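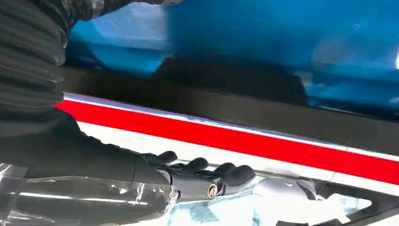

The three-finger view: a student-run robot hand at the edge of a glossy striped surface, Reisinger robotics club.

Student Robot Club Publishes Its Failures Along With Its Scores

Reisinger Technical College club asks other schools to do the same before the spring meet

The robotics club at Reisinger Technical College today released the full log of its fall handling project, including every attempt that went wrong. The log covers 2,000 tries at picking up, moving and setting down everyday objects with a robot hand. By the club's own count, 1,672 of them failed or had to be stopped by a student.

Those are not the numbers that usually lead a press release. The club says it is tired of the other kind.

Student robot contests tend to be judged on a short demonstration and a video. Teams practice one task on one table under one set of lights, and the best run is the one people see. The club has entered such contests for several years and has done well in a few. Members who went back over their old entries this fall could not say how often any of those robots had worked when no judge was watching. Nothing had been written down.

The fall project, called Fanden, was set up to find out. Each attempt was logged by the student at the controls and then checked by a second student who had not been in the room. Where the two disagreed about what counted as a success, the attempt went into the failure column. That rule was unpopular and cost the team a fair number of points on paper.

The objects were chosen to be awkward. Shiny surfaces, clear plastic wrap and smooth rounded shapes all got their own section of the log, as the club suspected they were being quietly left out of most student demos. Shiny surfaces did the worst. Reflections changed every time somebody moved a lamp, and students working from the wrist view often misjudged how close the fingers were. Clear wrapping came next. Soft, dull objects went well enough that the team stopped testing them early.

The log also shows that practice helped less than expected. The same operators did somewhat better in December than at the start of the term, but most of the gain came on objects they had already handled many times. Given something new, they dropped back close to where they began. The club does not claim to know why and says its group of operators is too small to settle it.

A statement from the club read, in part: "We were told the project would look bad next to other teams. It may. We would like to see their logs before we agree."

The software used to record the attempts, Juleck, was written by second-year students and is being released with the data. It is plain and it crashes. Version notes list 85 known problems, and the club has fixed the ones that lost data. Teams that want something polished should look elsewhere.

The club is also questioning a rule at the Zuvar Student Robotics Meet, where it plans to compete in the spring. Entrants may submit their best run out of as many as they like. The club has written to the organizers asking that teams report how many runs they made. The organizers have said they will look at the request – they have not said when. The club will enter under the existing rule and will post its own run count either way.

The college paid for up to 541 hours of lab time for the project, and the club used all of it. No outside sponsor was involved. An offer of equipment was turned down in the fall after the donor asked to approve any published results.

What the log does not show is whether the hand is any good. The club had only one hand to test, with one kind of controller, and a different setup might have scored far better or worse on the same objects. Readers are asked not to use the figures to rank products or schools.

The log, the object list and the Juleck source files are available free from the club's page on the college website. Corrections are welcome and will be posted with the date they were received.

About the club

The Reisinger robotics club is open to all students at the college, with or without an engineering background. It meets in the evening at 6:30 in the ground floor lab during term. Press requests should go to the college communications office.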